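Progress report to Sostidon Community Fund
Project: The Flower Room at Plivdale
Prepared by Siiri Juška, project coordinator
Period covered: November to February

1. Where we are now

In the last report I wrote that the room was painted and the floor was finished, but that we had no tables and only half of the flowers. I am glad to report that the tables have come, the flowers are sorted, and the room is used every Monday and on two evenings in the week. The opening for the public is still planned for the autumn, as we agreed with you.

For the new members of your board I repeat shortly what the project is. The Flower Room is a shared workroom for people who make arrangements from artificial flowers, for halls, for weddings, for the windows of small shops. Before, they worked in kitchens and garages and each person bought the stems alone and paid the full price. Now the stems, the wire and the vases are held in one place and the members borrow what they need and bring it back. The grant pays for the furniture, the stock and the hours of Luana Nogueira, who teaches the beginners.

2. The room

The ceiling lights were the largest work in this period. The old tubes gave a greenish colour and the members could not judge if a pink was warm or cold. The electrician from Bezerra put in the new lights in two visits. The first visit was in the wrong week and we lost an evening class because of this, for which we apologised to the participants. The colour is now much better. Neusa Lacerda, who has done shop windows for many years, tested it with her own ribbons and she is satisfied, except in the corner near the storeroom, where she finds it still a little dull. We will put a lamp there from the small repairs line.

The walls have stayed grey. Some members wanted cream, but grey is a quiet colour behind the flowers and it does not show the marks from the trolleys so quickly.

Heating is not solved. In the mornings the room needs more than an hour before the hands are warm enough for fine wire. The landlord has promised to look at the thermostat and I will write about it again in the next report.

3. The flowers

We bought 1,781 stems in this period from Drivstead, our wholesaler. This finished the stock line of the budget. The order was mostly blossom branches, greenery and roses, with a small number of lilies which I ordered by mistake in the wrong size. Drivstead accepted to take the lilies back but we must pay the freight.

The blossom branches are the most asked for. They are also the most difficult to store – the petals come off their centres if they are pressed, and the long ones tangle in the tubs. Jailson Vieira proposed to hang them with the heads down, as one does with real flowers when drying them, and this is what we do now. The branches keep their shape and the members can compare the colours without pulling everything out. 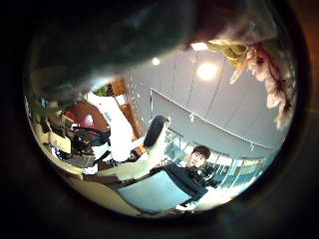 The roses and the greenery are kept in tubs by colour family. We first tried to keep them by type, which seemed to me more logical, but the members think in colours and they put everything back in the wrong tub. After three weeks I gave up my system and we changed the labels. Since that time the tidying at the end of an evening takes up to 11 minutes, and before it could take half an hour.

Dust is a small but constant matter. The fabric petals are cleaned with a soft brush and the plastic leaves are rinsed in lukewarm water. Luana Fagundes has written a one-page instruction about it and it hangs beside the sink. Please tell us if you would like a copy for the other workrooms which you support.

4. The classes

There were four beginner classes in the period, each of three evenings. In the first evening the participants learn to bend and shorten a stem without breaking the wire. In the second they make a low arrangement for a table, and in the third a tall one, which most of them find much harder. The tall arrangement falls over, and they have to learn about weight in the base. For this we use clean gravel in bags, so that it can be taken out again.

In total 79 people used the room, in classes or as members. This is a little more than we wrote in the application. I must say also that not all of them continue. Some come for one wedding in the family and then we do not see them any more, and I think this is also a good use of the room.

The evening class is the full one. The Monday daytime session is weaker, especially when school holidays begin, and Luana Nogueira would like to move it to a later hour. We ask for your permission to do this without changing the number of paid hours.

5. Money

The furniture line is closed and has a small remainder. The stock line is fully spent, as I explained above. The teaching line is behind the plan because of the lost evening, and we will use those hours in the next period. The freight for the lilies is not yet in the accounts. The full table is attached as a separate file.

6. What did not go well

The lending book does not work as it should. Members forget to write the vases, and at the end of February four tall vases were missing. Two have come back. From the next month each vase will have a number on the bottom, and Luana Fagundes will check the book every week.

I also underestimated how much space the packing needs. When a large arrangement leaves for a hall it must be wrapped standing up, and there is no free surface for this during a class. At present the members wrap in the corridor, and our neighbours are patient about it but not happy.

7. Next period

– Lamp for the storeroom corner
– Numbers on all vases
– A folding table for the packing, if you agree that we take it from the furniture remainder
– Answer from the landlord about the heating
– First plan for the autumn opening, with a list of the arrangements which the members want to show

With kind regards and thanks for your patience with the late tables,

Siiri Juška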